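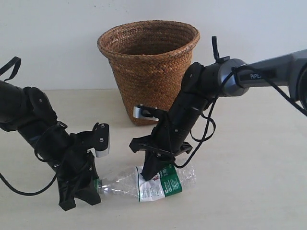 Chapter 4
Baskets and Other Open Containers

Household storage begins with the choice of container. A container without a lid allows its contents to be seen and reached at once, and for this reason it suits articles that are used every day. The woven basket standing against the wall is wider at the top than at the bottom, a shape that makes it easier to put things in and take them out. Its rim is thick and rolled. Students should learn to examine the rim first when judging a basket, as it is the part most often gripped in lifting.

This chapter covers the selection, placement and care of open containers in the home. Section 4.1 presents the main types of weave. Section 4.2 draws on a survey of 80 households directed by Hậu Võ, in which residents listed the articles they kept in baskets and the rooms in which they kept them. Section 4.3 deals with cleaning and repair. Terms set in bold are defined in the glossary.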